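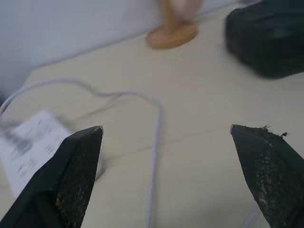
November 30, 2023
By Annick Zacharias
Filed under: Workshop Notebook, Paper and Binding

Entry on the adhesive trials for the Ivorbridge parish registers. The purpose of this entry is to record the condition of the wheat starch paste batches, the results of the pull tests on the sample hinges, and the decisions taken before treatment of the first register begins.

Paste. Batch C was cooked this morning in the small double boiler, one part starch to five parts deionized water by volume, after an overnight soak. It was stirred without interruption until it turned translucent and was then held at low heat for a further half hour. Batch B, cooked by Tarek Ouazzani, used the same proportions but was not soaked. On sieving, Batch B left visible lumps in the horsehair strainer and needed three passes. Batch C needed two. Both were thinned to the consistency of light cream for lining work, and a portion of each was kept thick for hinges. The portions are in the refrigerator on the lower shelf, labeled with the batch letter only. Colleagues are asked not to combine them.

Batch A has been discarded. It had separated and had a sour smell when the jar was opened. The jar and lid have been washed and returned to the cupboard.

Tissue. Two weights of Japanese tissue were tested against offcuts of modern rag paper and against the blank endleaf fragments supplied with the registers for this purpose. The heavier tissue is strong but reads clearly as a ridge when a finger is passed across the repair. On the endleaf fragments it also pulled the sheet into a slight curl along the grain. The lighter tissue dried flat on every sample but one. The exception had been pasted out too wet, and the fault is mine.

All strips were torn along a water line so as to leave a feathered edge. Vy Triệu prefers to needle-score the tissue before tearing, and her edges are more even than those I obtained with the brush. Her method is adopted for the text block. For the gutters, where a long narrow strip is required, the brush and ruler are still quicker.

Pull tests. Hinges were pasted on blotter, pressed between spunbonded polyester under light weight, and left overnight. Each was then loaded at the free edge with the clip and the 100 gram weight and left hanging for one hour. Results were as follows. Batch B on heavy tissue held. Batch B on light tissue held, with some lifting at one corner. Batch C on heavy tissue held. Batch C on light tissue held with no lifting. The methylcellulose control slipped within the first few minutes, as expected at that concentration, and was not repeated.

These results favor Batch C, although the difference is small and may owe more to the sieving than to the soak. A proper comparison would require both batches to be cooked by the same person on the same day. I do not propose to delay treatment for it.

Reversibility. The held hinges were then released with a damp swab and a blotter compress. Those made with light tissue came away cleanly. Those made with heavy tissue needed a second application of moisture, and one left fibers behind on the rag paper. This is a further argument against the heavier weight for anything except the spine.

Inks. Spot tests were carried out on Register 4, which has the widest variety of hands. The iron gall entries were stable to water in every place tested but showed browning on the reverse of the sheet, and the indicator paper gave a positive result for free iron ions on leaf 118. No aqueous paste is to be applied directly over ink on that leaf or on the leaves adjoining it. Garnet Lévesque recommends a gelatin remoistenable tissue in such places, applied with the least moisture that will activate it. He will prepare a sheet for trial and leave it in the flat file under the window. The purple ink used for later marginal notes bled at once on contact with a damp swab. It must be treated as wholly soluble.

Sewing. The original sewing on Register 4 is broken at the head and sound elsewhere. Kyrylo Semeniuk examined it and advises against pulling the book. He proposes to tie in new thread at the broken stations and to guard only the first and last gatherings. I agree. The condition report should be amended, as it presently states that full resewing is required. The parish has been told to expect full resewing and should be informed of the change in writing before the estimate is revised.

Covers. The boards are detached and the leather is powdery along both joints. Consolidation was tried on the inside turn-in only, with two light applications. The leather darkened slightly and the color had not fully returned by the end of the day. It will be looked at again before any more is applied. The marbled paper sides are lifting at the corners and can be laid down with the thick paste.

Supplies. The lighter tissue will not last through the second register at the present rate of use. An order has been drafted to Pirnosum for further rolls and for blotter. The spunbonded polyester is sufficient. The fine strainer has a loose rim and should be replaced. Bone folders are to be returned to the drawer at the end of the day, as two were found beneath blotters this week.

Environment. The humidity in the workroom dropped sharply when the heating was turned up, and the test hinges nearest the radiator dried with a noticeable cockle. Drying has been moved to the inner bench. The Nelari logger by the sink requires a new battery and its readings for this period should not be relied upon.

Leaf count. The registers together contain more than 2,000 leaves, according to the survey made in May. Register 4 is to be completed and reviewed before the treatment schedule for the remaining volumes is set.

Outstanding. Gelatin tissue trial, Lévesque. Amended condition report and letter to the parish, Zacharias. Thread samples for comparison with the original, Semeniuk. Second look at the leather turn-in, Triệu and Zacharias. Fresh paste, Batch D, soaked overnight, Ouazzani.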